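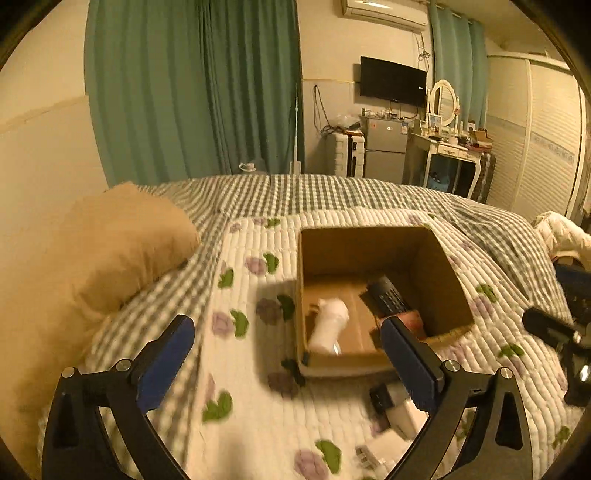
Branby box packing, bedroom set

Hi! I'm Khang Hồ, and I put this set together with Bình Khổng over a few Saturday sessions. We do everything with hand-held grippers, putting small household stuff into an open cardboard box (bottles, a remote, little packages, whatever was around). There are 285 episodes, and 23 of them are held out for testing.

What counts as an episode

One recording, one box, items on the quilt or already in the box when it begins. Fumbles stay in! I only threw out takes where the tracking dropped. Expect motion blur on the white items, they're the worst for it.

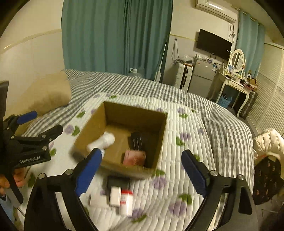
Known gaps

It's all one bedroom, so please mix it with something else before you train. Labels are done for the first 117 episodes, and Bình is still working through the rest. Found a bad one? Send me the episode number.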